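4. Booking a Group Rental Through the Pendano Guest Screen

This section covers booking a lake cabin or lodge block for a family or group trip at any Pendano property, Bruvstead and Tunport included. If you only want one room for one night, skip to Section 5 and enjoy your simple life.

Before you start

Have these on hand:
- the group leader's email address
- a head count that people have agreed to in writing
- a payment card that can take a hold of $200

Steps

1. Sign in and tap Trips, then New Group. The New Group button stays gray until your phone number is confirmed.

2. Name the trip. The name prints on the welcome sheet and on every parking tag, so choose something you can stand to see on a windshield. It can't be changed after step 6.

3. Pick the property and the season. Bruvstead closes its boat dock in November. The cabins stay open and the lake remains very nice to look at.

4. Enter the number of guests. The limit is 20 per group. Babies count as guests, as their parents could have told you. For larger parties, make 2 groups and tap Link Groups on the summary page.

Note: Linked groups get cabins on the same loop where possible. Same loop does not mean next door. At Tunport the loop is long and has a hill in it.

5. Assign beds. Drag each name to a bed, or tap Auto-Fill. Auto-Fill works in the order the names were typed and knows nothing about snoring, divorces or who is too tall for a bunk.

6. Check the summary and tap Hold. You now have until 9 p.m. the next day to pay the deposit. After that the hold drops without a sound and the cabins go back on sale.

Caution: Do not tap Hold twice. The second tap makes a second hold, with a second $200 on your card. The front desk can remove it, but the bank will take its own sweet time.

7. Send the invitations. Each guest gets a link to pay a share and pick activities (canoes, mini golf, the pancake breakfast). Shares are even unless you edit them under Split. 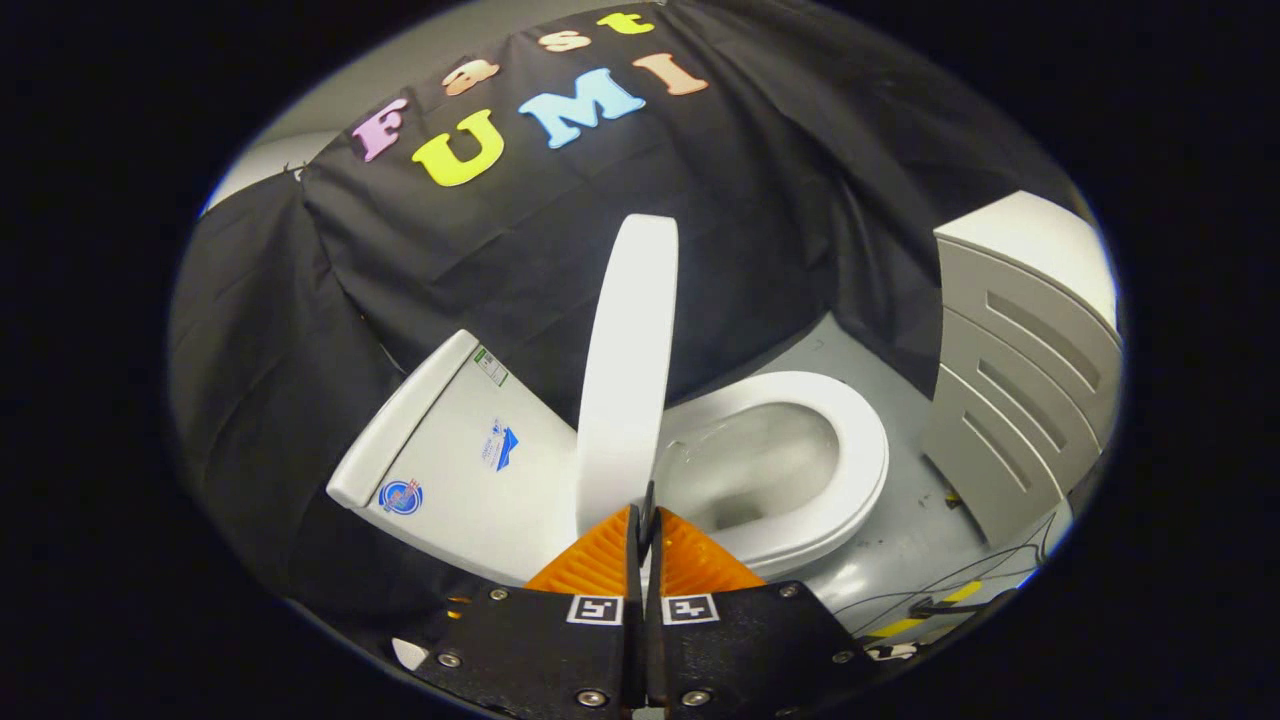
Fathima Weerasinghe wrote in to ask why her group's canoe slots vanished after one cousin paid late. Canoes are tied to the deposit, she found, and the whole group loses them if a single share is missing at the deadline. She would like this step to say so in large letters. We don't have large letters, but the point stands: PAY ALL SHARES BEFORE 9 P.M.

8. To cover a missing share yourself, open Split, tap the guest's name and choose Pay For Guest. The app will not help you get the money back from your cousin.

If something goes wrong

Message 143 means the cabin was taken while you were assigning beds. Go back to step 3. Your names are saved – your bed plan isn't.

If an invitation doesn't arrive, check the spelling of the address first, then the junk folder, then tap Resend. Links stop working once the trip begins.

To cancel the whole group, see Section 6.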